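Search stories Search

The Last Stitch

Sena Dramani had sewn since she was nine, first hems, then skin. On Monday she sat at the console with her shoes off and her forehead against the rest.

"Thread's long," Cyprian said from across the room.

"I like it long."

Her mother used to say the same thing over the machine at home. Sena pulled the strand, laid the loop and drew it down.

"How many is that?"

"Don't ask me yet."

Cyprian went back to his chart. She reached for the needle again.
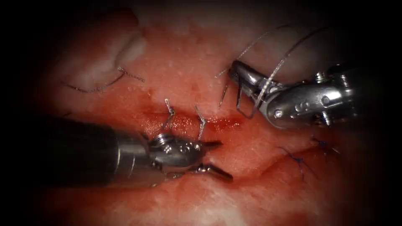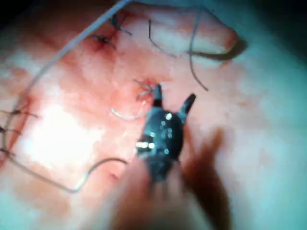
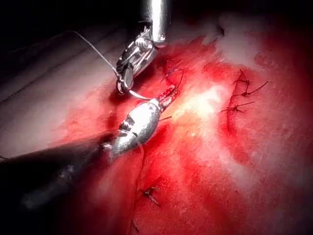 Elvia Xolalpa

She tied off, cut, and asked him what time it was.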